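Washing up by hand, year two

5/28/23

We've been without a dishwasher since we moved to Kivthorpe, and I've gone from sulking about it to having Opinions. The old one went with the old house. The kitchen here had a gap for one, but the quote for the plumbing came to £211 before anybody had even bought a machine, so the gap got a shelf and the recycling.

My mum's order of doing things was glasses, cutlery, plates, pans, and I've stuck to it. What I have changed is the water. I used to fill the bowl to the brim and end up with soup by the time I got to the plates. Now I fill it halfway and change it once – much nicer, and I don't think it uses any more. 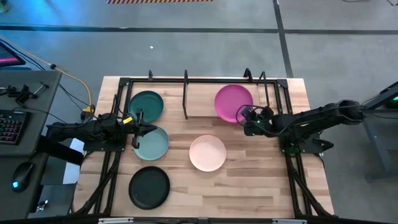

My sister read a draft of this and told me plates should go before cutlery, that forks are the greasiest things in the house and I've been doing it wrong for two years. We've agreed to differ (we haven't).

Drying is where it all falls down for me. I hate tea towels. They're damp after five minutes and then you're just moving water about. I bought a pack of linen ones at the Iston market and they were hopeless until they'd been through the wash a few times, and now they're only a bit hopeless. So I let everything drip overnight and put it away while the kettle boils, which I've come to quite like!
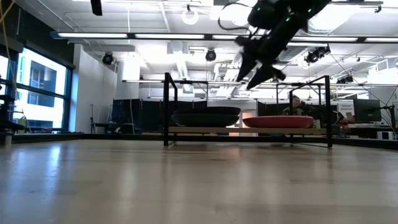
Reader Weerasinghe left a comment on my last post saying air drying is all very well until you live with hard water, and that a splash of vinegar in the rinse gets rid of the white marks on the glasses. I tried it on Thursday's lot. The glasses came up lovely, though the kitchen smelt like a chip shop until bedtime.

Next job is the roasting tin, which has been soaking since lunch.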